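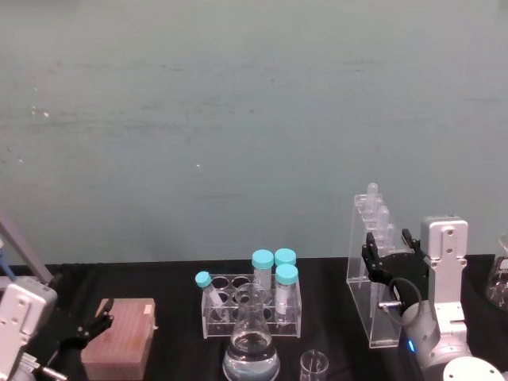

What's on a Lab Bench?

Scientists who work with liquids need lots of small, clever things to keep those liquids in the right place. Some of them look like toys, and some look like they came out of a kitchen drawer! Let's find out what they do.

Tubes with screw caps

The tubes with the turquoise caps are called centrifuge tubes (say it like this: SEN-truh-fyooj). A centrifuge is a machine that spins tubes around super fast, a bit like a merry-go-round gone wild. The spinning pushes the heavy bits in a liquid down to the bottom and leaves the lighter stuff on top. At the Gronstead science room, our little centrifuge goes around 3060 times in one minute. Try to spin like that and you'd be very dizzy!

Why do the caps screw on? Think about a water bottle in your backpack. A good tight cap means no spills, even when the bottle gets bumped and shaken.

The rack

Lots of lab tubes have pointy or rounded bottoms, so they fall over if you let go of them. A rack fixes that. It's a stand with round holes, and you drop a tube into each one. The rack with the turquoise caps is made of clear acrylic, a kind of see-through plastic, and it has two rows of holes. Clear racks are great — you can look at your tubes from the side without lifting them out. A small tube in a big hole may lean over a bit, so it's smart to match the tube to the hole.

The box full of holes

See the pinkish-brown box with a grid of little holes on top? It's a pipette tip box. A pipette (pie-PET) is a tool for sucking up a tiny bit of liquid and squirting it out somewhere else. The part that touches the liquid is a plastic tip, shaped like a skinny cone. Scientists put on a clean tip for each new liquid so that nothing gets mixed by mistake. That can use up a lot of tips in one day, and a box keeps them neat and ready to grab.

Try it at home

You can make your own tube rack! You need an empty egg carton, 5 markers with their caps on, and a grown-up to help with the cutting.

1. Close the carton and turn it upside down, so the bumps point up.
2. Ask your grown-up to cut a round hole in the top of five bumps.
3. Stand a marker in each hole.
4. Give the table a gentle tap. Do your markers stay up?

If they wobble, the holes are too big. Wrap some tape around each marker to make it fatter and try again. Then see what else fits — crayons, paintbrushes, even a toothbrush!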